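Equipment planning, second bench — February, Drenolstead, ground floor
Notes: Wyn Dafis

Carried over from the last entry: we need a figure for a second hand-held gripper bench before the spend is frozen. Went through the parts list again with the present bench in use, brush and cup task, both grippers out.

Present bench, what it is made of for costing purposes: one table with white covering, two metal rails, one pair of hand-held grippers with cables, curtains both sides, desk behind with the logging machines. Curtains and desk are already on the building budget and should not appear in ours. Last year they did, and Galline sent the sheet back. 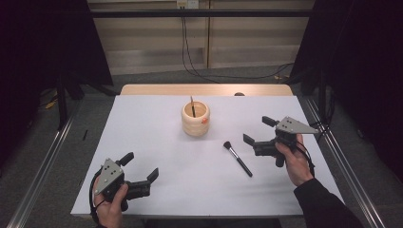
Grippers first, as they are most of the cost. Two quotes in. Sonow will do a matched pair with fingers fitted, lead time longer than I would like. Kemeys will do the bodies only, and we print the fingers and links ourselves. Kemeys is cheaper on paper by 257 pounds a pair. Against that, printing and fitting took most of a week last time, and the first set of links had to be reamed by hand. I have put both on the sheet with our hours shown as a separate line.

Ceiling for the bench is 2,000 including delivery. Sonow fits under it if we buy no spare pair. Kemeys fits with a spare pair of bodies but no spare cable sets. I would sooner have the cables. More than 30 per cent of our lost time last quarter was down to connectors, and all but one of those faults were at the gripper end. To ask Sonow whether the cable can be had with a right-angled plug.

Fingers: treat as consumables. The present design is fine for anything with a decent barrel to it. Thin handles are where pad wear shows up, so the pad strip should be bought by the roll and not per finger. Galline stock it, minimum order 100 pieces if cut to length, no minimum on the roll. Put down one roll.

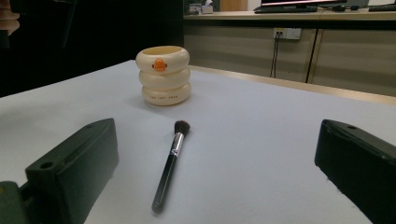
Props. These have been coming out of petty cash and it is a nuisance to reconcile. Proposal is one line, "task objects", reviewed each quarter. Should cover brushes, pens, cups and anything else of that size. Buy two of each so that both benches can run the same task, and keep the receipts in the blue folder. Brushes with black handles are useful as a hard case against the dark fingers, so order at least one more of those. Cups: different shapes wanted, but nothing so light that it tips when the handle catches the rim.

Table covering: the white sheet is cheap and does the job. Order by the metre. Matt finish only — the gloss offcut we tried threw too much light back from the lamps.

Pivots. If we go with Kemeys we need bushings for the links. Brass, same bore as now. Wyn to measure a worn one before ordering and write the bore in the margin here, as the drawing and the parts list do not agree. Plain holes without bushings are acceptable for the fixings but not for anything that turns.
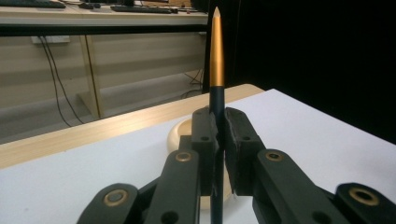
Floor space: the second bench goes parallel to this one if the curtain track can be extended. Otherwise it goes in the side room, which means another run of power and a separate logging machine, neither of them in the 2,000. Measured from the rail to the track at 4 pm and it is tight but it goes. Need the same measurement with someone standing at the bench.

Preference as it stands: Sonow, one pair, two cable sets, pad strip from Galline. Kemeys held as second choice until their revised quote is in.

To do:
Ask Sonow about plug and lead time in writing
Bore measurement, old bushing
Take curtains and desk off the sheet
Price of track extension from the Drenolstead site office
Move petty cash props to the new line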